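Home | Reviews | Buying Guides | Budget Sheets | About

Levier practice props kit: is it worth a line in your robot budget?

5 min read

When you price out a robot arm, the arm eats the whole spreadsheet and the stuff it's supposed to pick up gets whatever is left. I did it that way on my first budget and regretted it by February. So this review is about the cheap end of the list: plush food, plastic dishes, and a flat white table to put them on.

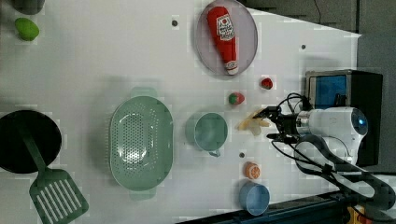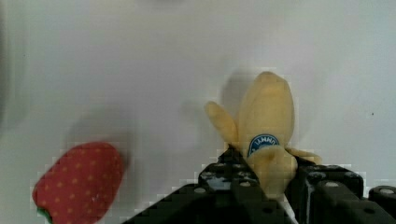 The banana gets picked more than anything else I own.
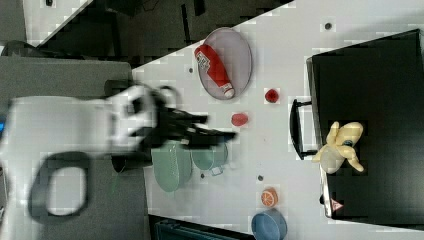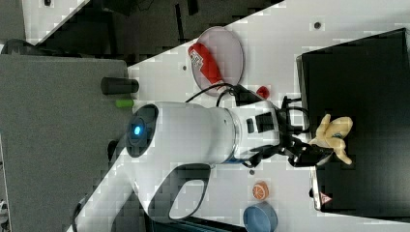 Should you buy the props before the arm arrives?

Order them first if you can. Props are cheap, they tell you how wide your gripper has to open, and you can plan the table around them while the big crate is still on its way.

OK, the money. I set aside $888 for everything that wasn't the arm. The table took $500 of that (more than I wanted to spend, but the cheaper one wobbled when I leaned on it, and I sent it back). The Levier kit was $200, and the rest went on clamps, cable ties and a second set of the soft toys from Srour, who will sell you single pieces if you ask nicely.

What I like: the plush pieces are wonderfully forgiving! A new gripper setup squeezes too hard, it always does, and fabric just takes it. The banana with its floppy peel is my favorite because it never lies the same way twice, so you find out fast whether your grasping is any good or you've only tuned it for one neat pose. The ketchup bottle is the other keeper — long, soft, and a real pain on a plate.

What I don't like: the dishes. Bowls and mugs are fine, but flat plates are hard to pick up with two fingers, and mine slide. I put a few squares of grip tape underneath and now they behave. Also, the kit comes with no storage at all, so budget for a bin.

I looked at the Hivine set too, which costs less and uses hard plastic food. It wipes clean faster, and if your project only deals with rigid parts I'd go that way. Clitora had the prettiest box of the bunch, but the lead time they quoted me was 2 months, and I wasn't going to leave an arm sitting idle for fake fruit.

If I were redoing the budget, I'd buy the same table, one Levier kit, and spare soft toys from day one. Leave something for cable management as well. I keep going back for more ties.

Contact | Copyright | Back to top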